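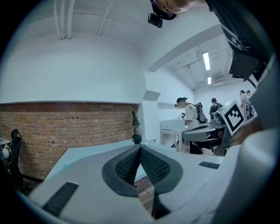 Exposed brickwork is masonry left without plaster or cladding on the inside of a building. It is common in converted workshops and offices, where a single wall may be left bare and the others painted. The brick does not always run to full height: a red brick section with greyish mortar can stop below a white painted one, with white pipes fixed to the wall and ceiling nearby.

Bare brick sheds dust - mostly from old lime mortar - and is often sealed. Loose joints are raked out and repointed before any sealer is applied.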